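Tables at the Sekholm community workshop will stay clear overnight from August, under a new rule that took effect with the start of the late session. Anything left out after 9 p.m. goes onto the shelves by the door and is kept there for two weeks.

The workshop has 35 tables across 2 rooms on Tronum Street. Most of them have pale tops that mark easily, and the old ones were replaced last winter at a cost of $118 each. The supplier, Marnberg, advises wiping them with a damp cloth and mild soap and keeping solvents off the surface.
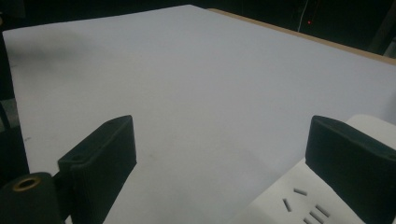

One regular user of the larger room said in a note on the sign-in sheet that the rule was overdue, and that the first job of the evening had too often been moving other people's glue and offcuts before any work could start. The same note asked for a second set of shelves, as the present ones fill up fast during the school break.

Projects that need to dry or set can be left in the side room, with a tag showing the owner's name and a pickup date. Tags are at the front desk. Clamped work may stay on a table until noon the next day if the desk is told before closing.

The Srour print group, which uses the smaller room in the mornings, will keep its own drying rack. Opening hours are unchanged.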